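Search postings... Go All categories

Wanted: patient people to open a drawer, many times

Skulik is looking for operators to help us collect demonstrations for a two-armed manipulation policy. In practice you sit in a decent chair in our Vevley office, wear a pair of tracked gloves, and drive two robot arms through small domestic errands in simulation. The policy watches what you did and tries to pick up your habits, good and bad. We would like mostly the good ones.

The errands center on a beige cabinet with one drawer and a stubborn handle. Sometimes there is a cup involved. One hand has to deal with the cabinet while the other keeps itself usefully occupied, a skill many of us believed we had before we tried it. Around the cabinet we scatter groceries and electronics, since real tables look like that and the policy has to learn to leave the corn alone. 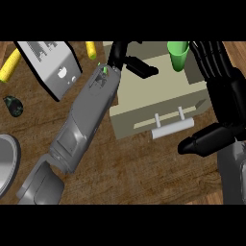 What you would be doing

You will record episodes in blocks, with a break between blocks that we insist on. An episode starts when the objects are shuffled and ends when you press the pedal. If you fumble, press the other pedal and we keep the fumble in a separate pile. Do not tidy up a bad attempt to make it look intended. Tsung-han Choi reviews the recordings and has seen every version of that trick.

You will also write one line per episode, in plain words, saying what you were trying to do. "Pull drawer with right hand" is perfect. "Facilitate drawer access" will be sent back.

The part people find hard is the handle. There is no force feedback in the gloves, so you judge contact by eye, and the black fingers get in the way of the thing you are trying to look at. Curl over the top, settle, then pull. Most operators get the hang of it by the second session and then become insufferable on the subject.
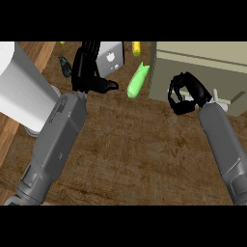 Who we want

- Adults with two working hands and a reasonable tolerance for repetition
- Left-handers, please. Our current data leans badly to the right
- No robotics background needed. Gamers are welcome, though we should warn you there is no score
- People who can say "I don't know why that happened" without embarrassment

If you get motion sick in the passenger seat, tell us first and we will set you up on the flat monitor instead of the headset.

Terms

We have 16 places. Sessions run 3 hours, with a maximum of 2 sessions a week, and the contract lasts 9 weeks. Training is paid at the same rate as recording. Your hand motion is stored under an operator number, and Nermina Shehu will walk you through the consent form before you put on a glove. You may withdraw your recordings at any time up to the end of the contract.

How to apply

Send a short note saying when you are free and which hand you write with. A résumé is optional and will be skimmed. Applications close November 17, 2018. Wing-yan Hsu answers the mail and will invite you in for a trial block, also paid.

Contact: Operator Desk, Skulik, Vevley | © 2018 Skulik | Back to top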